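Pralleck P2 parallel gripper, used, sold as a pair

Condition: used, one repaired
Stock code: 1002
Price: 500 the pair, no offers
Listed 5/22/22

Two electric grippers with long black fingers, cables included. We bought them from Garel for bench work and they have mostly done it. Read the fault note before you order, as we won't take them back for something we've told you about.

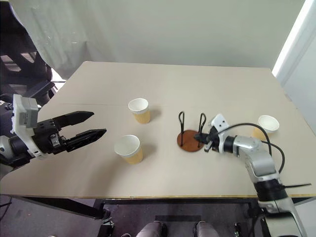
The fault is finger creep. If the gripper loses its signal while closing, it carries on closing for a moment and then reports itself open. Garel's bulletin calls this "a rare reporting delay". We logged it 14 times in August, so make of "rare" what you like. Paper cups with corrugated sleeves, the sort on our table, crush before the force limit notices anything. A solid thing like the wooden base of the cup stand won't crush, so the motor pushes against it until it trips. One of ours burnt out a driver that way and now has a Dollden board in it.

The 2.1 firmware is supposed to cure this. We have it on both and have seen the fault less often, but I wouldn't call it cured. Keep hands out of the fingers unless the power is off at the wall. The stop button on the Lazăr controller holds position and does not release the grip.

Controller not included. Collection or courier at buyer's cost.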